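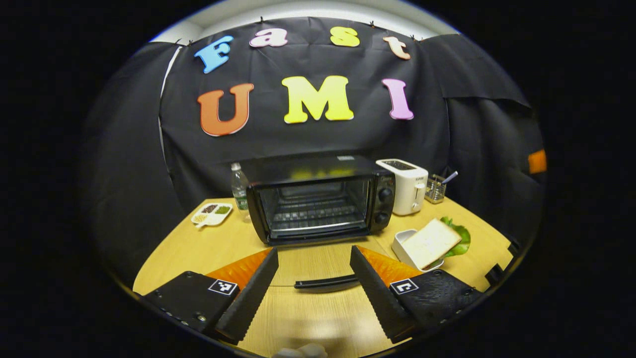

4. Breakfast Chores

4.1 What the arm can be trusted with

Read this section before you enable any kitchen task on the Jutura. The tasks are graded A, B or C in the task menu. Grade A tasks can run while you are elsewhere in the room. Grade B tasks need a person within reach of the stop button. Grade C tasks are there for testing and should not be part of your morning.

At the time of this release (March), the breakfast tasks are graded as follows.

Pick up a slice of bread from a tray: A
Put a slice into a pop-up toaster: B
Press the toaster lever: A
Take toast out of a pop-up toaster: C
Open and close a toaster oven door: B
Turn a round oven knob to a set mark: B
Move a capped water bottle: A
Move a divided plate with dry food in it: B
Pick up a single lettuce leaf: C

Lettuce is still the hardest thing on the list. The fingers close on it, and it either tears or folds under. If you want a sandwich, let the arm do the bread and do the leaf yourself.

4.2 Setting up the table

1. Use a table that does not rock. Round tables are fine, but keep everything the arm has to reach at least a hand's width in from the rim.

2. Place the toaster oven first, with its door facing the arm. The door must be able to drop fully open without touching anything.

3. Place the pop-up toaster beside it. Turn it so the arm can get to the lever without reaching across the slots.

4. Put bread on a shallow tray in front of the toaster. A slice that leans on the rim of the tray is easier to grip than one lying flat.

5. Put bottles and plates on the other side of the oven. Check that caps are tight.

6. Move power cords behind the appliances. Leave them unplugged until step 4 of section 4.3.

Note: The arm finds objects better against a plain background. A dark cloth hung behind the table works well. Pull it back so that loose folds don't hang over the edge where the arm is working.

Note: Clear glass and clear plastic can be missed in strong sunlight. If the arm hesitates over a bottle, close the blinds and run the task again.

4.3 First run

1. Check the fingers. The ribbed surfaces must be clean and free of crumbs. Wipe them with a damp cloth and let them dry.

2. Set the speed to Slow in the task menu. The full setting is for Grade A tasks only.

3. Choose Practice. The arm goes through the motions without closing its fingers. Watch the whole run and look for anything it might brush against, tall utensils in particular.

4. If the practice run is clear, plug in the pop-up toaster. Leave the toaster oven unplugged for now.

5. Choose Bread to Toaster and press Start. Keep a hand near the stop button.

6. When the slice is down in the slot, the arm backs off and waits. Confirm on the screen before it presses the lever.

7. Take the toast out yourself.

CAUTION: Do not let the fingers enter a toaster slot that is plugged in and switched on. The Bread to Toaster task lets go of the slice above the slot. If you see the fingers go below the top of the toaster, press Stop and run the height check in section 3.

CAUTION: The arm cannot tell a hot surface from a cold one. Allow appliances to cool before you start any task that touches a door, a rack or the outer case.

4.4 How often it works

The test kitchen at Devham ran the bread task 852 times on one layout, and 766 of those runs ended with the slice in the slot. Most of the rest were slices that caught on the edge and fell over sideways. Thick-cut bread was the usual culprit. Soft white bread does well if it is fresh, less well on the second day, when it has started to curl.

The oven door was run 600 times. Results varied a lot with the handle, and we have left the task at Grade B until more ovens have been tried. Long bar handles are fine. Short or strongly curved ones may need the grip point set by hand — see section 6.

Hyun-seo Gil, who wrote the grading rules, asks that owners send in failed runs as well as good ones. Use Report in the task menu. The log is sent without sound.

4.5 If the arm stops partway

Arm stops above the bread: the slice is too close to another object. Move the tray and press Resume.

Arm stops with a slice in its fingers: hold your hand under the slice, then choose Release. Do not pull on it.

Arm touches the toaster and the toaster slides: press Stop. Put a Rieger grip mat or any thin rubber mat under the toaster and repeat the practice run.

Message "Layout changed": something was moved after the practice run. Start again from step 3 of section 4.3.

Arms bought before the Bollbridge update show this last message as Code 2.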